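Practical Notes 7: Setting Up and Looking After the Small Arm at the Kitchen Bench
Course: Service Robots in the Laboratory
Banafsheh Hosseinzadeh
Room 202, Tustotell building

Please read these notes before you come to the practical. In February some groups read them only at the bench, and they lost the first half of their time with this.

1. What the cell contains

The cell is the play kitchen, one black arm with a two-finger gripper, the power supply in the gray box under the bench, and the control computer. The computer runs Trana, which we use for the joint readings and for recording the runs. The loose parts (blocks, toy food, pot) live in the plastic tray on the shelf by the door. Please put them back there at the end. The other groups need them also.

The kitchen is screwed to the bench and must stay so. If you find that it moves when you push it with one hand, do not begin. Tell me, and we tighten the screws together and measure again. All the stored positions are measured from the front left corner of the countertop, therefore a kitchen which moved a little makes every position wrong by the same amount. This is a fault which students like to look for in the software for a long time.

2. Switching on

Support the arm with your left hand under the elbow joint. Switch on the power supply with the right hand. Wait until the joints hold by themselves, then let go slowly. When you switch off, do the same in reverse: first bring the arm to the rest position, then hold it, then cut the power. The joints have no brakes. An arm without power falls down, and it falls on the faucet.

Start Trana only after the joints hold. If you start it before, it will find some of the motors and not the others, and then you have to close it and start again.

Check the readings in the rest position against the card which is taped to the monitor. A difference of up to 4 counts is normal. If one joint shows more, run the homing for this joint only. Do not home all the joints out of habit, it takes long and it hides which one was wrong.

3. The cables

Most repairs on this arm were cable repairs. The cable goes from motor to motor, and at the elbow it has to bend each time when the arm reaches out. Before each session:

Look at the plugs at the elbow. They should sit straight and fully inside.
Move the elbow by hand, power off, from folded to stretched. The cable must have a loose loop in every position. If it becomes tight, open the cable tie and give it more length.
Look for places where the cable rubs on a bracket. A shiny place on the cable cover means that it is rubbing.

A half-open plug gives a very typical picture in the log: the motors before the plug answer well, and all the motors after it disappear in the same moment. If only one motor disappears and the ones behind it still answer, then the plug is not the problem, and you should look at the motor itself.

The spare cables come from Jalham and are a little shorter than the first ones. Use them for the wrist, where the way is short, and never for the elbow.

4. The gripper

Clean the inner faces of the fingers with a dry cloth. No alcohol, it makes the pads hard.

Then set the closing force. We use 200 as the start value in the force field of Trana. With this value the gripper should hold a block when you pull on it softly. If it slips, first check the screws at the root of the fingers — a loose finger turns away from the block, and a higher force makes this only worse. After you tighten the screws, close the gripper with nothing inside and look from the front. The tips have to meet. The two fingers move by one motor, so when the tips do not meet in the middle, one finger was put back one tooth wrong.

Flat blocks are easy for the gripper. Round objects are harder, because the finger touches them on a small area, and they roll away when one finger arrives before the other. So test with a block first and take the round ones when the block goes well.

5. Checking the height over the stovetop and the counter

This is the main part of the practical. The stovetop is glossy and you see reflections in it, so your eye is not a good judge of the distance. Go down in small steps, with the hand on the stop button, and use a strip of paper under the tip. When the paper is held, go up one step and store this height.

Do it at three points: in front of the pot, to the right of the pot, and on the counter before the sink. The values should be nearly equal. If the height changes steadily from left to right, the base of the arm is not level, and you correct it with the two thin metal plates from the Zamani box. If only one point is different, you probably read it wrong; repeat it.

Pay attention to the faucet. When the gripper works over the stovetop, the long link passes in front of it, and a path which was safe for the gripper may be not safe for the link.

The kitchen bench with the arm, at different moments of the work:

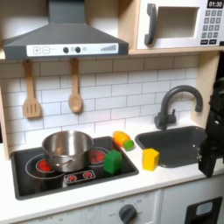
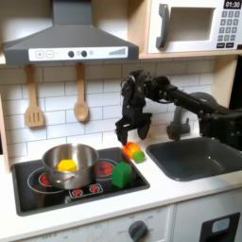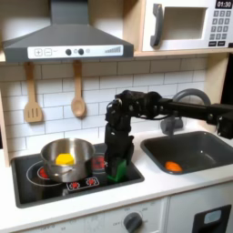

6. The report

Hand in one report for each group, two pages at most. I want to find in it the joint readings before and after homing, the three heights with your comment, and one fault which you found or which you made yourself and repaired. Write what you saw first and only after this what you think was the cause. Many reports mix these two, and then I can not follow how you came to the result.

If the arm made an unexpected movement, write the joint number and the time from the log. A sentence such as "the arm was shaking" is not enough. Shaking in the rest position comes mostly from a gain which is too high, shaking only in the stretched position comes more often from a loose screw at the base, so I need to know where it was.

You do not lose points for a fault. You lose points if you change a value in the configuration file and do not write it down.

Reports are due on 12th August before the lecture, on paper or in the course folder. Groups that still need the bench can write their names on the list at the door of room 202. Bring your own small hex keys if you have them, the ones in the drawer are worn.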